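Gallery: Odd Plates

Bilcombe Crockery Exchange
Home / How it works / Price list / Gallery / Find us

Page updated 11th March

The exchange takes in single plates, bowls and saucers from sets that have been broken up, and passes them on to people who are short of one. The gallery covers the plate side of things: what comes in, how it is kept while it waits, and the patterned corner where the plates are laid out. Cups and jugs have their own page. Click on a picture to see it larger.

There are 689 pieces on the list at present. The figure goes up in January, when cupboards get cleared after Christmas, and comes down through the spring. Dinner plates are the most common. Side plates go fastest and we could always do with more of them. We do not take in anything with a crack that runs to the rim, and we do not take pieces that have been glued.

Plates on edge

Odd plates do not stack well. A set is made so that each foot sits inside the plate below, but take one from each of several sets and the pile rocks. The glaze of the lower plate also gets scratched by an unglazed foot ring. Short stays are therefore spent on edge in a bin, a few plates at a time, leaning whichever way they like to lean. It is easier to see the patterns this way, and a plate can be lifted out without moving the others.

The bins are low, with ridged sides. We tried wire racks before that. The slots were a good width for modern plates and too narrow for older ones with a deep well, and soup plates would not go in at all. The racks went to Skilstead, where they are used for baking trays.

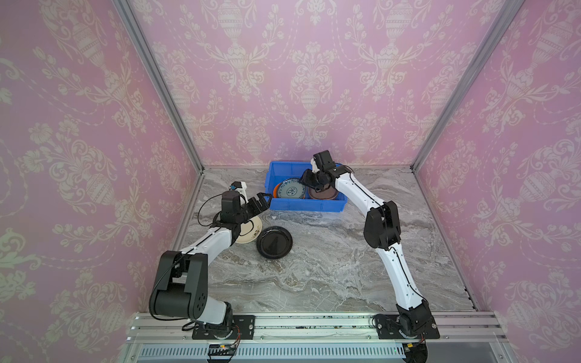 Plates on edge in the blue bin: blue floral on white in the middle, orange behind it, brown with a darker rim on the right. A cream plate with brown speckles is out in front.

Blue on white is what people ask for most. The difficulty is that there are a great many blue floral patterns and most of them were copied by several makers, so a description over the telephone is seldom enough. Please send a photograph of the front, a photograph of the back, and the width measured straight across. If there is no mark on the back, say so, and include the foot ring in the photograph. Blues vary a good deal between batches and we cannot promise an exact match in colour even when the pattern is the same.

Plain colours are asked for less often but are quicker to place. Orange comes and goes. It was popular for picnic and kitchen sets, and people who have kept theirs usually want one or two to bring the number back up. Brown with a dark rim is harder to match than it sounds, as the width of the rim and the depth of the brown both differ from one range to the next. Bring one of your own plates along if you can and hold the two together by the window.

Speckled plates are listed by the ground colour first and the speckle second, so cream with brown speckles is under C. The speckling is different on every plate, including plates from the same box, and there is no use looking for two alike. What matters is the shade of the cream and whether the edge is rolled or cut.

The pink paper

Visitors ask about the wallpaper more than they ask about the plates. It is a damask in pink and cream, with urns, scrolling leaves and garlands of flowers, and the motif runs in tall upright repeats. We bought it from Rosser as end-of-line stock. It is no longer made and we have no spare lengths to sell or give away. Anyone wanting something close to it should look for urn damask and order a sample first, as the pinks in catalogues are not reliable.

It needs careful matching at the joins. The repeat is a long one and there was a lot of waste. The paper cannot be scrubbed, and marks are taken off with a dry cloth or left alone.

The tabletop

Grey with a marbled pattern, in darker grey and white veins. It came from Arkton with the two table frames. Pale plates show up reasonably well on it and so do dark ones, which was the main thing we wanted. A plain white top was tried first and the white plates disappeared against it in photographs. There are some brownish smudges towards the middle of the present top. They do not bother the plates and we have stopped trying to deal with them.

Asking for a plate

Requests are kept for 17 weeks and then taken off the list unless you tell us you are still looking. You may have up to 7 requests open at one time. If we find a likely match we will write to you, and the plate will be held for you for 2 weeks. Plates can be collected from Bilcombe or Skilstead. We no longer post single plates, though we will post a wrapped parcel of four or more if you pay the carriage.

Bringing plates in

Wash and dry them first, please. Wrap each one separately in newspaper or a tea towel and pack them on edge, standing upright in the box with something soft underneath. Write the pattern name on the wrapping if you know it. Plates that we cannot place are offered to the mosaic class at Skilstead, so let us know if you would sooner have yours back.

Next page: Cups and jugs
Previous page: Bowls
Back to top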